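Chapter 4
When the Arm Moves In: Automation and the Workday

Before you read

Think of a job you have had. Any job. Dishes, stocking, babysitting, a summer behind a counter. Which part of it would you have handed to a machine on the first day? Which part on the last? Write both down, keep the page, you will need it for section 3.

Key terms: task, role, handoff, exception, deskilling, tacit knowledge, pace

Jobs are bundles

People say "the robot took the job." Sloppy. A job is a bundle of tasks, and machines mostly get bought one task at a time. Somebody at a desk looks at the bundle, pulls out a piece, puts a price on it. What is left over goes back to the worker. Sometimes the leftover is better than the old job. Sometimes it is all the annoying bits with the restful bit taken out.

That second case gets missed a lot. Portioning is dull. It is also when a prep cook sits her mind down for a while, talks to the person across the counter, listens to the radio. Take portioning away and the shift is shorter on paper and more tiring in the body. Managers tend to find this out in the exit interviews.

The case for this chapter

Flullanine runs staff kitchens for offices and plants. The Brirach kitchen feeds a day shift and a smaller evening one, with 13 people on the kitchen payroll. In June the company began bringing in Jestidano, a system of counter-mounted arms meant for picking up, moving and setting down. No knives in the first phase. No hot pans either. The plan was to start with fetching and plating and see how far it went.

What the plan said: arms do the moving, cooks do the cooking. One page, very clean.

What the first weeks looked like: cooks doing the cooking, plus clearing the arm's reach, plus putting things back where the arm expects them, plus waiting. A cook leaves a spoon where her hand will find it. The arm needs the spoon where the layout says. Two ideas of tidy on one counter, and only one of them can be argued with.

So new work shows up. It has no name at first, and work with no name is usually unpaid or at least unscheduled. At Brirach it was resetting. Whoever stood nearest did it. Later it was written into the shift sheet, with time set aside, and the complaints dropped off quickly. Small fix. It took a long while to get, because on the plan resetting did not exist.

The 85 problem

Suppose a machine handles 85 percent of a task without help. Sounds great. Now ask who is standing there for the rest.

The rest are called exceptions. The slippery package, the lid put on crooked, the bowl someone borrowed. Exceptions do not arrive on a schedule, so a person has to stay close and stay alert, often while doing somthing else. And they are the hard cases, by definition. The easy ones are gone. A new hire used to learn on easy ones.

Follow that out a few years. Experienced cooks know by feel when a bag is overfull or a board is about to slide. That is tacit knowledge, known in the hands, hard to write down. They picked it up doing the boring version over and over. If the boring version goes to the arm, where does the next group pick it up? The Brirach kitchen now gives trainees a weekly shift with the arms off. Costs money. Eberhard, the company's other large site, decided against it, and we will compare the two in section 3.

Pace

One more, then on to the readings. Who sets the speed?

On a line, the belt does. In a kitchen it used to be the lunch crowd and the person calling orders, and a person calling orders can look up and see that you are drowning. An arm waiting over a board does not hurry anyone, strictly speaking. Workers still report feeling hurried by it. Others say the opposite, that it is slow and they end up reaching around it, which the safety rules do not allow. Both complaints can come out of the same kitchen on the same shift. Dont pick one too fast. They are about the same thing: a rhythm that used to be agreed on between people and now is partly fixed.

As you read the interviews, mark each place where a worker talks about time. Then mark each place where a worker talks about space, reach, whose side of the counter. Compare your marks with a partner. Most classes find more of the second than they expected. 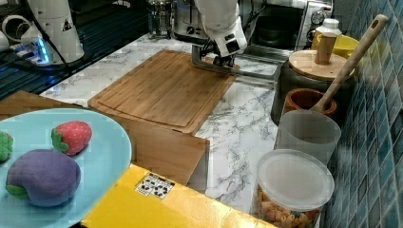

Bring both sets of marks to section 1, along with the page from the start of the chapter. Pencil, please. You will be changing it.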